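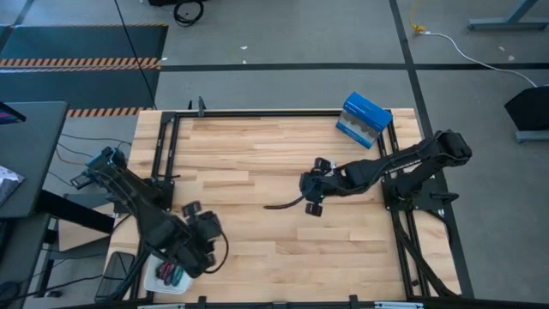 New bench rules for two-arm stations
November | By Hauwa Akinola

The updated bench rules for the Lundov lab take effect this month. They cover every station where two arms share one table, and they replace the sheet that came with the Mollico units.

Hand tools stay in a tray while the arms have power. Nothing goes in or out of the tray until both arms are parked and the stop button is pressed. Speed is capped at 400 millimeters per second whenever a person is inside the floor tape.

Check gripper cables at the start of each shift. A cable that hangs below the fingers can snag — clip it back to the forearm before you run anything. Clamps on the rails get a hand check at the same time.

Log each check on form 1472. Two people must sign before a station goes back into use after a repair. Questions go to me at extension 2733.

Recent items
Nomura room: new badge hours
Millell parts order closes soon
Where to return borrowed hex keys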